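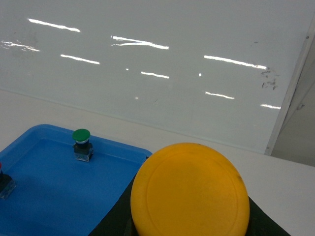
I've had the Todell button kit on my bench at the shared workshop for 8 weeks now, so I figure I can finally say something useful about it. I bought it for my arm project. I'm building a little robot that presses buttons when I tell it to (yes, I could press them myself, my sister has already made that point) and I got tired of practicing on a doorbell taped to a box.

You get a green push button and a red one, each in a dark housing on a clear mounting block, and I set mine up on a blue plastic tray. The big yellow mushroom button is sold separately and I'm so glad I added it! It's huge. My arm hit it on the very first evening, and after a month of near misses on that doorbell I did a little dance next to the drill press.

The small ones are a whole different story. The caps are rounded, so if the fingertip comes down a hair off center it skates right off the side. I thought that was my code, then I thought it was my wobbly elbow joint, and it was a bit of both. I set a script going one Monday night and logged 2444 presses on the green button before I quit, and 1105 of those registered. Ouch. After I swapped in a softer rubber tip and slowed the last bit of travel way down, things got a lot better - I haven't redone the long run yet, but the short ones look good.

The buttons themselves have held up great. The click is firm and they all still spring back the same as when I got them. The yellow cap marks up easily, so if you care about looks, pad your gripper. I don't care about looks.

Stuff I didn't love: the wiring sheet is one page, printed tiny, and it has the red and green leads swapped. I lost most of a Saturday to that. Also the blocks come with no screws and no tape. I used what was in the junk drawer, but come on, throw in a few screws.

I paid $112 for everything with the yellow button included, which stung a little. The Cadwaladr set is cheaper and a guy at the next bench swears by it, but I tried his and the buttons felt mushy to me. Fine for fingers, not so fine when you want a clear press every time. I picked mine up at the Peltham store and they were nice about letting me open the box first.

Would I buy it again? Yeah, I would, yellow button and all. Four stars, and I'd go to five if they fixed that wiring sheet. Next up I want to try it with the Tiltent wrist joint, if it ever comes back in stock.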